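Fadix Duo: dos brazos sobre la mesa y la pregunta de siempre

20 de abril de 2023

El Fadix Duo es una estación de sobremesa con dos brazos ligeros, pinzas paralelas de dos dedos y una cámara en cada muñeca. El fabricante la vende para laboratorios y talleres pequeños, aunque el folleto dedica una página entera a las tareas domésticas: doblar paños, recoger la mesa, arreglar flores. Hemos trabajado con ella desde octubre, en el mismo banco donde antes teníamos el Warmont de un solo brazo, y la pregunta que interesa aquí es si una máquina de esta clase puede encargarse ya de un quehacer corriente.

Montaje y calibración

La unidad llega en dos cajas. El atornillado de las bases es sencillo; la calibración entre brazos, no tanto. El asistente pide una secuencia de poses que conviene repetir si se desplaza cualquiera de las dos columnas, y el manual no lo advierte hasta el apéndice. El software Nokora detectó las cámaras a la primera en Linux. En el segundo equipo hubo que reinstalar el controlador USB.

El cableado de las muñecas es el punto débil del conjunto. Queda demasiado expuesto en los giros amplios y en una ocasión se enganchó en el codo del brazo contrario. Pietrzak, el distribuidor, sirve una guía flexible que lo corrige y que debería venir de serie.

Pruebas de taller

Clasificar tornillería en cubetas le resulta fácil mientras las piezas no se solapen. Ejecutamos 367 ciclos de recogida con casquillos metálicos y el Duo completó 309 sin intervención. Los fallos se concentran en las piezas apoyadas contra la pared de la cubeta, donde el dedo exterior no tiene sitio para entrar. Con piezas de más de 70 mm el problema cambia: la apertura de la pinza se queda corta y el planificador intenta agarres por el borde que rara vez prosperan.

La repetibilidad es correcta para el precio. La velocidad no lo es. Un operario sin prisa termina la misma cubeta mucho antes, y el ruido de los reductores a régimen continuo cansa.

Pruebas domésticas

En casa las tareas se complican por el material. Un casquillo es rígido, opaco y siempre igual; un paño, un vaso o un tallo no cumplen esas condiciones. El doblado de paños funciona con tela gruesa y se degrada con tela fina. Recoger cubiertos es viable si se aceptan dos o tres intentos por pieza.

La prueba más exigente fue la de las flores. El vidrio translúcido confunde la estimación de profundidad, el tallo cede bajo presión y la hoja oculta el punto de agarre. Además, con los recipientes tumbados hay un paso previo: levantarlos y dejarlos estables antes de introducir nada en ellos.
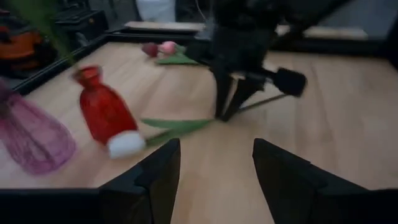

Un tulipán junto a una botella roja acostada plantea casi todas las dificultades a la vez. El segundo brazo trabaja a poca distancia, y coordinar ambos sin colisiones obliga a reducir la velocidad hasta niveles que en una cocina resultarían exasperantes. Con la fuerza de cierre por defecto los tallos se marcan; con la mínima, resbalan. Hay un valor intermedio utilizable, pero depende del grosor y debe ajustarse a mano.

Un lector de la versión preliminar objetó que la comparación con una persona es injusta, que a un lavavajillas tampoco se le pide que friegue como nosotros y que bastaría con soportes fijos y jarrones opacos para que la tarea saliera bien. Es cierto en un taller, donde el utillaje forma parte del presupuesto. En una vivienda supone rediseñar los objetos para la máquina, y el folleto promete lo contrario.

Valoración

A favor: repetibilidad, software estable, repuestos de dedos baratos. En contra: cableado, lentitud, control de fuerza poco fino, documentación desordenada.

A 2000 euros por brazo, el Duo tiene sentido como banco de ensayo y como auxiliar para piezas rígidas en series cortas. Como ayuda doméstica no es recomendable por ahora. Repetiremos la prueba de las flores cuando Fadix publique los dedos con sensor táctil, anunciados sin fecha.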